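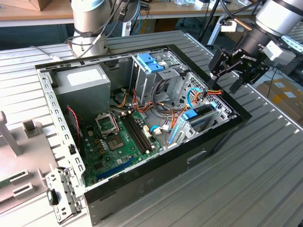
La tour ouverte sur le plan de travail, socket relevé, pince côté droit du boîtier.

De : Corinne Achterberg
À : liste Skotura-démontage
Objet : Re: règles de cellule, version d'avril

Salut Ignacio, salut tout le monde,

Ignacio Blackwood a écrit :
> Au point 3 du brouillon, on lit « câbles dégagés avant toute approche
> de la pince ». Dégagés comment ? Chez Drokberg on les attache, chez
> vous j'ai l'impression que chacun fait à son idée.

Bonne question, et tu as un peu raison pour le « chacun à son idée » ! Regarde la nappe d'alimentation orange, jaune, rouge et noire qui retombe en plein milieu du boîtier – pour moi c'est exactement le cas que la règle doit couvrir. Je propose d'écrire : faisceau rabattu côté alimentation et attaché en 2 points, bras à l'arrêt. Pareil pour le câble SATA bleu clair qui fait une boucle au-dessus de la baie de droite.

Pour la vitesse près de la carte mère, Delphine voudrait 15 mm/s, moi ça me va (Ronaldo va râler, tant pis). Par contre je ne sais toujours pas quoi mettre pour les socket ouverts : on interdit le survol, ou on exige un cache ? Vos avis m'intéressent.

Je renvoie le texte corrigé demain avant midi.

Corinne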